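Değirmenci Onum
Progress report to the managing partner

Subject: Partner pay and origination credit review, second report
Prepared by: Tuncay Tekin, practice management office
Date: 2011-08-31

1. Where we are

The first report described the complaints about the present pay system and proposed how to study them. In this second period I finished the collection of the data, I held most of the interviews with partners, and I made a first calculation of what would change if we divide origination credit in another way. The calculation is not ready to be shown to all partners. I explain in section 4 why.

The work is two weeks behind the plan. The delay comes from the matter opening forms of the Cakwood office, which were on paper until last year and had to be typed by hand. My assistant did this and it is now complete.

2. Data on matters

The review covers 3697 matters, opened in the two offices during the last five financial years. For each matter we now have the client, the practice group, the originating partner, the responsible partner, fees billed and fees collected.

The quality of the field "originating partner" is weaker than I expected. In 400 matters the field is empty, or it shows a partner who had already retired when the matter was opened. I did not try to guess the correct name. I sent a list to each head of practice group and asked them to fill it. Tax and Employment answered fully. Real Estate answered in part. Corporate did not answer yet, and their list is the longest one. I would be thankful if you could mention it to them at the next management meeting, as my second reminder had no effect.

There is also a question of definition. Our partnership manual says that origination belongs to "the partner who brings the client". It does not say what happens when an existing client comes with a new kind of work. In Hisau the habit is that the first partner keeps the credit for everything. In Cakwood the habit is that the partner who wins the new work receives it. Both offices believe that they follow the manual. Until this is decided, any comparison between the two offices will be unfair to one of them, and I have marked these matters separately in the database so that they can be moved in one direction or the other.

3. Interviews

I used the same ten questions with every partner and I promised that no answer would be reported with a name. The interviews took between half an hour and two hours. I had planned one hour for each, which was too optimistic for the senior partners.

The main points that came back again and again are these:

Most partners accept that origination should be rewarded. The disagreement is about how long. Younger partners often proposed a limit of three or five years, after which the credit passes to the person who really keeps the client. Older partners mostly wanted no limit, but several of them said they could accept a slow reduction if it begins only with new clients.

Many partners do not know how their own share is calculated. They know the final number and they compare it with the year before. Two of them asked me to explain the formula during the interview, and I could do it only in part, as the discretionary portion is decided by the compensation committee and I have no written record of the reasons.

Work that does not appear on a bill is a sore point. Training of associates, recruitment visits, writing the client newsletter and so on are done by the same small group of people every year. They do not ask for much money for it. Some wanted only that it is written down somewhere.

Handing over clients was the subject with the strongest feelings. A partner who is near to retirement loses income from the first day he or she introduces a successor. I heard of three important clients where no introduction has been made for this reason. I will give you these names in person and I prefer not to write them in the report.

Interviews with partners on leave are still open. I expect to do them by telephone.

4. First calculation

I tested three models on the figures of the last closed year.

Model A keeps the present rules and only corrects the empty fields.
Model B divides the origination credit between the originating and the responsible partner, 80 percent and 20 percent in the first year, and moves the weight a little each year until it is equal.
Model C is like Model B, but it adds a transition period for partners above a certain age, during which both the old and the new partner receive credit for the same client.

Model A changes very little for most people. Model B moves income from the senior partners in Corporate to the middle group in Employment and Real Estate. Model C softens this movement but it costs money, as the firm pays twice for the same credit during the transition. The cost depends strongly on how many partners would use it, and for this I have only guesses.

I ask that these results stay between us for now. The missing answers from Corporate touch exactly the persons who would lose most under Model B. If the numbers go out and then change, I am afraid that the trust in the whole exercise will suffer.

5. Budget and time

Spending is within the approved amount. The largest item was the temporary typing work for Cakwood - this was not in the original plan, but I covered it by cancelling the outside survey, which the interviews made unnecessary. No additional money is requested for the rest of this year.

I had budgeted for one visit to a firm of similar size to learn how they treat the handover of clients. The visit took place and was useful. They pay a fixed sum to the retiring partner when the client is still with the firm two years after the introduction. It is simple and everybody there could explain it to me in one sentence. I attach my notes separately. I think this could be a fourth model, and I would like your opinion before I spend time on it.

6. Risks

The compensation committee has not yet agreed that its reasons may be written down, even in short form. Without this, I can recommend a new formula, but the part of the pay which partners understand least will stay as it is.

Two partners told me that they see the review as a step against them. I do not think that more meetings will change their mind. A short letter from you, saying what the review will decide and what it will not decide, may help more. I can prepare a draft.

The billing software will be replaced next spring. If the new rules are not approved before the vendor sets up the fields for credit, we will have to pay for the change later.

7. Next steps

Complete the originating partner field for Corporate and Real Estate.
Finish the open interviews.
Propose one definition of origination for both offices, in not more than a page, for discussion with the two office heads.
Run the three models again with the corrected data, and the fourth if you approve it.
Deliver the final report with a recommendation in December, before the partners' meeting.

8. Decisions requested from you

a) Support with the Corporate group for the missing data.
b) Yes or no for the fourth model.
c) Whether the final report goes to all partners at the same time or first to the compensation committee. My own preference is all at the same time, but I understand there are other considerations.

The list of fields in the database and the ten interview questions are in the shared folder of the practice management office. The summary of the interviews is 76 pages at this moment and I am shortening it. Please let me know if you wish to read the long version.

Tuncay Tekin

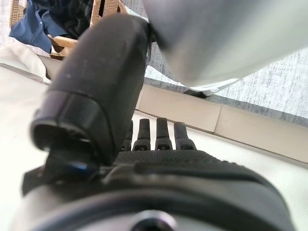 Robotic hand, thumb and fingers in black.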